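Subject: Re: [online-teaching] Moving the summer course pages, where things live now
From: Perrine Boyer
To: online-teaching list

Hi all, quick one between meetings. Answers to Colton below, plus the stuff I left out of my first message.

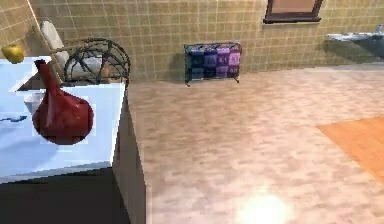 WHAT COLTON ASKED

Colton Paquette wrote:
> Perrine, I've got the June section of Intro to Nutrition and I'm lost.
> The old unit pages still open for me but my students say they get a
> login loop. Also there are two syllabus pages now, one in Cilleo and
> one on the old site, and they don't match. Different late policy!
> Which one counts? And do I have to redo all the quizzes by hand or
> do they come over? I have 86 students in this thing and the first
> quiz opens in week one.
>
> Also is the discussion board staying? Isamu said no, Kristóf said yes.
>
> Colton

OK. In order, more or less.

Syllabus: the Cilleo one counts. Old site copy is from last year, I thought it was hidden, it wasn't. Hidden now. If you edited the old one this month then your edits are NOT in Cilleo, paste them over yourself. Check the late policy paragraph specially, it's the one that changed (two days grace, then it's a zero unless they've written to you first).

Login loop: students are using bookmarks from the spring. Old address sends them to the sign-in page, sign-in page sends them back. Tell them to go in from the Cilleo home page and make a new bookmark. You don't see it becuase staff accounts skip that step. If someone still loops after that, send me the student's username, not a screenshot please.

Quizzes: they come over. Question banks came across fine, 1438 questions counting every course. What does not come over is the settings. So time limit, number of tries, and open and close dates all go back to the default, and the default is no time limit and unlimited tries. Go look at yours before week one. Each quiz, one at a time, sorry.

Discussion board: Isamu and Kristóf are both right. The old board is going away, there's a new one inside each unit. Old threads are read-only till the end of the summer term. If you've got an intro thread you reuse every year, copy the prompt out now.

THINGS I FORGOT THE FIRST TIME

- Reading packs. Units 1 to 4 are up. Unit 5 is waiting on the scans from Attila Oláh, he has them, they're sideways. Unit 6 is fine.

- Video captions. Clurkico does these automatically but you have to hit Publish on the captions separate from the video. 351 videos on the course sites and a lot of them are sitting there with captions made and not published. Check yours.

- File names. Please no accents or spaces, the importer drops them without saying anything. Attila's whole folder vanished this way, he's "Olh" in the gradebook export too. I've reported it.

- Upload limit is 500 MB per file. If you're over, split it or send it to Isamu Sekiguchi and he'll shrink it.

- Gradebook. Weights came over for everybody except the courses with extra credit. If you have extra credit your total will say something over 100 percent. Open the category, untick "count in total", save, tick it again, save. I don't know why that works.

- The Tenemwood login is still separate. Same password as before. Students need it for the lab worksheets only, so maybe mention it in your welcome note or you'll get thirty emails the first morning.

WELCOME NOTE

Kristóf Lakatos wrote a decent one and says anybody can lift it. It's in the shared folder under Templates. Change the course name at the top AND in the third paragraph, two people sent it last term with his course in there.

Minimum it should have: where the syllabus is, how to reach you, when the first quiz opens, what to do if they can't get in.

DROP-IN

I'm on the help line from 9:30 until noon all week, then back after 2. Same link as before. Isamu has the evenings. If it's about grades come to me, if it's about video go to him.

Colton, if you want me to look at your quiz settings before you open the course, add me as a co-instructor and I'll go through them tonight. Take me off after or I get all your students' notifications.

Anyone else with extra credit weirdness write back on the list and not to me directly, so the others can see the answer.

Perrine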